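OCTOBER 2019
By Malou Eskildsen

Kitchen Tips I Brought Home from a Robot Open Day

Well, I finally got to an open day at Bellamy, and I came home with two pages of notes and a whole new respect for my own hands! Bradley Fothergill and Mbali Cele ran the demonstrations, and most of it happened in a simulated kitchen up on a big screen, with a two-armed robot going about its business at a table. I went for the robots. I stayed for the kitchen talk, and I've been rearranging drawers ever since.

The first stop was all about utensils. Bradley gave us a good long look at the spatula held in the right-hand gripper, and then he passed some real ones around so we could try pinching them with two fingers like the machine has to. Try it at home with your own turner - you'll find out quickly which handles are any good. The skinny round ones roll on you. A handle with a flat side stays put, and it's so much kinder to sore thumbs. 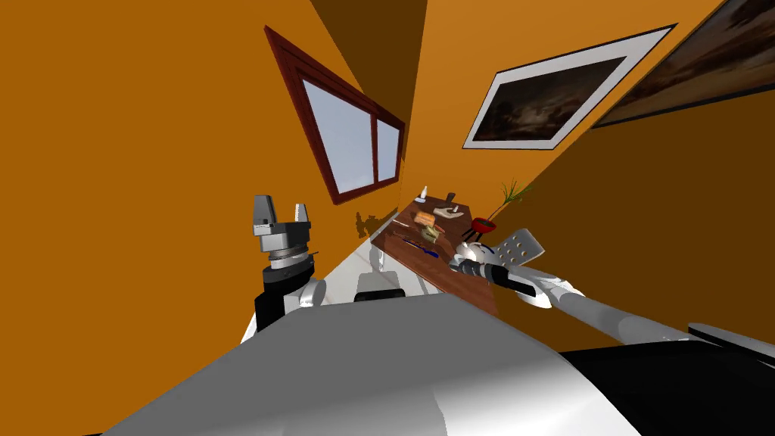 Is a slotted spatula better than a solid one for everyday cooking?
For most frying it is, as the slots let fat and liquid drain back into the pan. Keep a solid one for pancakes and anything soft that might sag through the holes.

Back to the demonstration. Mbali told us that clutter is what makes a table hard for a robot, and I laughed out loud, thinking of my counter. Her rule of thumb is a finger's width of bare table on every side of a thing you want to grab. I tried that on the shelf by my stove and stopped knocking over the vinegar. Tall, narrow bottles go at the back, against the wall. Long things like pencils and chopsticks all point the same way, or better yet, stand in a jar.

She also had us reach for a mug with one eye closed, which was hilarious (I missed twice). Her point was that a change of viewpoint can hide what's right there, so crouch down and look along your shelves now and then. I found 3 jars of cumin that way.
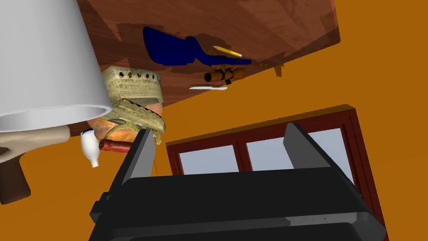 Between the gripper's fingers, with the tabletop tilted overhead.

One more tip, this one from Neville Haworth, who was standing next to me in line for coffee and used to fit kitchens. Put a strip of non-slip liner under your bread board and trim it an inch smaller all around, so it doesn't show and doesn't collect crumbs. A damp dishcloth works too - just wring it out well first.

If you get the chance to go in March, when they open the doors again, take it! Bring a notebook and ask Mbali about drawer dividers. We ran out of time before she got to the deep ones.

RECENT TIPS
Getting Burnt Sugar Off a Saucepan
Bereket Kahsay on Sharpening Kitchen Shears
What to Keep in a 1928 Pantry Cupboard
Freezing Herbs in Oil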